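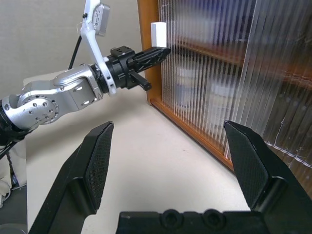
The White Table

I rented the place in Hilham for the table, if you want to know the truth. It was big and white and smooth, and after 7 years of eating off my knees on Lynch Street it looked like a ballroom to me!

The ad said $351 a month, furnished. I moved in that November with two suitcases and a lamp, and I wiped the table down before I even took off my coat. One little dark speck wouldn't budge. I tried vinegar, then baking soda, then my thumbnail – nothing.

So I left it. I wrote my letters there, I paid my bills there, and whenever I got stuck for a word I'd put my finger on that speck and wait (you'd be surprised how often it came). My sister wanted to buy me a tablecloth. I told her don't you dare.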